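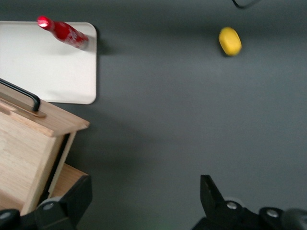
From: Aiman Sitompul
To: Plondudero list
Date: May 24, 2018
Subject: Re: Small drawer unit, front panel droops

Jalen Gallagher wrote:

> I finished a small wooden drawer box from the Gerkura drawings and the
> front panel will not sit square. It leans forward at the top. The drawer
> under it sticks out past the panel and there is a dark gap between the two
> that I can get a fingernail into. The handle on top is the black bar kind,
> set in a wood block.
>
> Questions:
>
> Do I plane the drawer, or move the panel?
>
> Is the handle block pulling the top out of shape? I lift the box by the
> handle with the drawer full.
>
> Is wax or oil better on the runners? I have both.
>
> Wood is pale, planed at the store, no finish on it yet. I used 16 mm
> brads and yellow glue.
>
> Jalen

Don't plane the drawer yet. Taking wood off the drawer is the one step in this that you can't undo, and the drawer may be fine.

Check the case first. Take the drawer out, set the case on a surface you trust, and press down on each top corner in turn. If it rocks, the case is twisted and everything you measure at the front will be wrong. A sheet of glass or the table of a saw is good enough as a reference. A kitchen table often is not.

If it doesn't rock, measure the diagonals of the front opening. On a box this size a difference of 2 mm between diagonals is enough to make a panel look crooked. If they match, the opening is square and the fault is in how the panel is fixed.

On the Gerkura drawings the panel is glued to the front edges of the sides and pinned. The drawings show the pins near the bottom only. With that layout the upper part of the panel depends on the glue line alone, and brads of that length don't have much hold in end grain. I built mine from the same sheet and added a pin on each side near the top. It has stayed put since November.

To reset the panel:

Slide a thin blade into the open joint and work down from the top. Yellow glue on end grain usually lets go without much force. If it doesn't, warm the joint with a hair dryer and try again.

Pull the brads through from the back of the panel so the face doesn't split.

Scrape the old glue off both surfaces. New yellow glue will not bond to old yellow glue.

Size the end grain with thinned glue, wait 5 minutes, then glue and clamp as usual. Check with a small square against the underside of the top while the clamps are on. Clamps placed too low will tip the panel forward again.

Leave it overnight before you load it.

Now the drawer. Once the panel is vertical, push the drawer fully home and see how far it still stands out. If it is proud by the same amount on both sides, look for a stop at the back that is too thick, or glue squeeze-out in the rear corners. If one side is out more than the other, the drawer itself is out of square and you can think about the plane. Take shavings off the high side of the front only, and stop as soon as it is flush.

On the handle: it could contribute, but I doubt it is the main cause. The bar puts the load into the block, and the block puts it into the middle of the top. If the top is thin it will bow up when you lift, and that tugs on any joint along the front edge. Lay a straightedge across the top with the box hanging from the handle and again with it standing on the bench. If you see a change, glue a batten to the underside of the top, across the grain of the block. Screw up through the batten and the top into the block. Drill pilot holes. I would also carry it from underneath when the drawer is full, whatever the straightedge says.

Runners: wax. Oil raises the grain a little on bare pale wood and collects dust. Sand the runners with 400 paper, wipe them, rub on paraffin or a candle end, and buff. One coat lasts roughly a year on a drawer that gets daily use. Keep the wax away from any surface you still plan to glue or finish, so do this last.

For the finish, Camacho posted a test to this list with shellac on the outside and nothing on the inside of the drawer. I would do the same. A drawer finished inside with oil smells for a long time, and so does whatever you keep in it.

If the diagonals turn out to be off, post both numbers and the inside depth of the case. Someone from the Grurden group built a run of these and may still have the squaring jig to lend.

Aiman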